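Subject: Re: [outerwear-swap] Anyone relined a Brekow parka?
From: Guilan Shi
To: outerwear-swap list

On the November thread, Petra wrote:

> I have an old Brekow parka, the long one with the snap
> placket, and the lining has gone at both armholes and along
> the hem. The shell is still perfect. Has anyone put a new
> lining in one of these, or should I just patch it and keep
> wearing it? I have a basic machine and some patience. I
> don't want to spend more than the coat cost me, which was
> 17 dollars at a yard sale.
>
> Also, is it true the sleeves are bagged in? I can't find
> an opening anywhere.

Oh, please reline it! I did mine last winter and it's the best thing I have ever done to a coat. Seventeen dollars is a steal, too. I paid a lot more and mine had a broken zipper.

Yes, the sleeves are bagged. The factory left its turning gap in the left sleeve lining, down toward the elbow, and topstitched it shut very close to the fold. Feel along the seam with your fingers and you'll find a ridge. Open that one first and pull the whole coat through before you cut anything else. I went in at the hem on mine and had to redo the facing, so learn from me.

For the pattern I took the old lining apart and pressed the pieces flat with a cool iron. Mark the grain and the notches while it's still in one piece, and write L and R on the sleeves in chalk. They look the same on the table and they are so not the same. 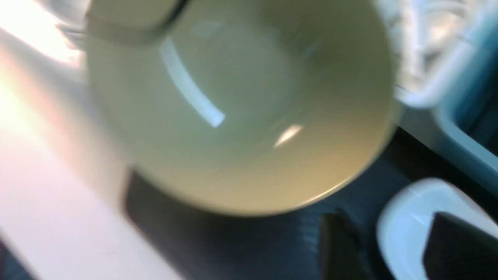 Guilan Shi
list member, coats and heavy knits

Now the fun part, fabric! I used Skomside twill lining in the rust color for the body and plain black for the sleeves. It's slippery to cut but it slides over a sweater like a dream. Flusinon is softer and comes in better prints, but it frayed on me at every notch, so if you go that way leave wider seam allowances and finish the edges before you sew. I bought 2 yards plus a remnant and had enough left for an inside pocket (do the pocket, you will love the pocket).

Keep the pleat down the center back. I know it looks like wasted fabric, but the first time you reach for a high shelf you'll be glad it's there. Same with the little jump at the hem - let the lining hang a bit loose or the shell will pucker.

My machine is an old Kubo and it went through everything except the spot where the collar meets the placket. I did those few inches by hand with a size 100 needle in my machine kit sitting there useless, haha. A leather thimble helps.

Send pictures of the pleat when you get there, and if you want my sleeve pieces to trace, I can mail them. What size is yours?

Guilan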